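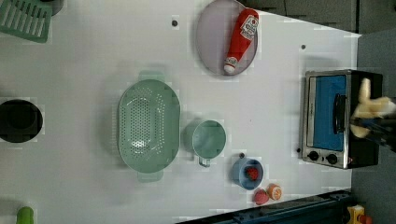
Costiner Geography Club – Map Skills Pages

How to Draw a Cross-Section from a Contour Map

A contour map tells you everything about the shape of the land, in a language that looks like someone spilled spaghetti on a county. A cross-section is the translation. You pick a line across the map, slice the land open along it, and draw what you would see from the side: hills going up, valleys going down, and the occasional cliff you were planning to walk over.

We'll use the Plaltlow sheet for this, as most members have a copy folded the wrong way in a drawer somewhere. Any contour map will do if yours has gone missing.

What you need

A contour map, a sheet of graph paper, a strip of plain paper with one straight edge, a ruler, a sharp pencil and an eraser. You will want the eraser more than you think. Pens are for people who have done this before, and most of them use pencils.

Step 1: Choose your line

Pick two points with something interesting between them. Ours runs from the church at Caputo to the summit of Plaltlow, a straight line of nine miles that crosses the Dadetti valley on the way. A line across a flat plain is perfectly valid, but your finished drawing will be a line across a flat plain.

Draw it on the map lightly, or lay the ruler down and leave it there if the map belongs to a library.

Step 2: Find the contour interval

Look in the map's margin, near the scale. On our sheet the interval is 100 feet, so every line is 100 feet above or below its neighbor. Every fifth line is thicker and has its height printed on it, usually right under a road name.

Check the units too. One of our members once drew a very handsome mountain range in feet from a map in meters. It would have made lovely gentle farmland.

Step 3: Mark the strip

Lay the straight edge of your plain paper along the line. Make a small tick at each end and label both. Caputo church stands at 1041 feet and the summit at 3395.

Now work along the edge and make a tick wherever a contour touches it. Write the height beside each one as you go. Do not tell yourself you'll remember them. Where the lines bunch together on the last climb, the numbers won't fit, so label the thick contours and tick the ones in between.

Mark the river as well, with a small R. The Dadetti is only 21 miles long from source to mouth, and it has managed to cut a valley that takes up a third of our page.

Step 4: Watch for the turn

This is where most first attempts go wrong. If you cross two contours in a row with the same height, the ground has changed direction between them. You have gone over the top of something or through the bottom of something. A stream between the two lines means a bottom. If there's no stream, look at the next contour along and see whether it is higher or lower.

Step 5: Set up the graph

Draw a horizontal line on the graph paper as long as your section. Our map is one inch to the mile, so that's nine inches, and the paper has to go sideways.

Draw a vertical scale at the left. Start it a little below your lowest point and stop it a little above your highest. We use one inch for every 1000 feet, which stretches the height to a bit over five times its true size. This is called vertical exaggeration. Everybody does it, and the polite thing is to write the amount under the drawing. Without it, Plaltlow comes out less than half an inch tall, and people who have climbed it get upset.

Step 6: Transfer the heights

Put the marked strip along the bottom line. Above each tick, go straight up to the matching height and make a small dot. Then take the strip away and look at the dots. If one is floating far above its neighbors, you have misread a number – go back to the map and check it before you discover a new peak.

Step 7: Join the dots

Use a smooth curve, drawn freehand. A ruler gives you a roofline. Round off the hilltops slightly above the last contour, and let the valley floor dip a touch below its lowest one, stopping short of the next interval.

Label both ends, the river and the summit. Add the scales, the direction (ours is southwest to northeast) and a title.

Your first section will take around an hour. If you'd like it looked over, bring it to the Sunday meeting along with the map and the strip. Keep the strip in any case, as it's the only way to find out which dot was wrong.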